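Mylene Estrella
Thu 25 October

Long thread on soap finish for light wood. I get the same questions every time I mention it, so I'm putting the answers in one place.

Soap finish is soap flakes dissolved in hot water, rubbed into bare wood and wiped off. When it dries the wood looks close to how it looked when it was sanded. No yellow tint, no shine.

It works best on pale, tight woods. Maple, beech, birch, ash. White oak is fine. I don't use it on walnut or cherry, which look dull and dusty under it. Oil those.

You want plain soap flakes. No perfume, no color, no added moisturizer. I buy the Ikeda ones in a bag for $20 and the last bag did two tables, a bench and a set of shelves with plenty left over.

Dish detergent is not soap. Neither are most body bars. If the label never uses the word soap, leave it on the shelf.

Strong mix for the first coats: one cup of flakes to a quart of very hot water. Stir, leave it overnight. In the morning it should look like thin pudding.

Weak mix for upkeep: two tablespoons to a quart. It stays runny. I make it fresh because it gets lumpy in the jar after a week or so.

Before the first coat, wet the whole surface with a sponge and let it dry. The grain will stand up and feel like a cat's tongue. Sand it lightly with 220 and it mostly won't do it again.

Put the soap on with a rag, wait five minutes, wipe off everything that hasn't soaked in. Go with the grain. Let it dry a few hours, rub it with a gray pad, do it again. I do four coats on a table and three on anything people don't eat off.

Do the underside too. A top that takes on water from one side only can cup. I skipped this on my first desk and it took until June to flatten out.

What it doesn't do: it won't stop red wine, beet juice or turmeric if you leave them there. It won't stop a wet steel pan either. Steel on damp oak leaves a black mark, and that one needs oxalic acid.

What it does do is let you fix one spot. A water ring usually comes out with weak mix and a scrub along the grain. With varnish you're often looking at stripping the whole top — I've done that twice and I don't want to do it again.

Upkeep on my kitchen table was once a week for the first month, then once a month. Rogelio Pangilinan soaped his every Sunday for a year and his is a lot smoother than mine. I'm not going to do that.

Cost came up last time. I was quoted $194 to have one tabletop sprayed with Uvwood, the lamp-cured coating. It's a tough finish and I'd take it for a restaurant. For a house with two adults in it I'd keep the money.

Floors. People do soap floors, but the floor has to be bare first, and sanding a whole downstairs isn't cheap. A neighbor was quoted $4,000. If yours is already lacquered, soap only leaves a film on top. Don't bother.

If you have laminate or a thin veneer, also don't bother. There's either no wood there to soak anything up or too little to sand.

Wear shows. Lighter streaks, darker patches where hands and plates go. Some people can't stand that and should pick something else. I like it, and I think a table used 365 days a year ought to look it.

One test before you commit: sand a scrap of the same board, soap half, oil half, and leave it by a window for a week. Milagros Marquez did this, hated the soap half, and saved herself a weekend.

The range of color I'm talking about, pale with warmer tones running through it:
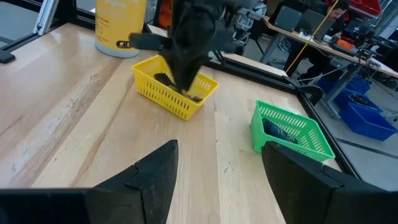
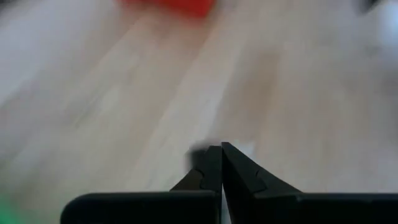

Khoa Ông: Does the strong mix work on end grain? I have a maple butcher block with years of mineral oil in it, and I can't tell if I need to get all the oil out first or if I can sand the top and start soaping.

Mylene Estrella: Sand it and try a corner. Old mineral oil keeps coming up for a while and the soap will look blotchy over it. For a block you cut on every day I'd stay with the oil.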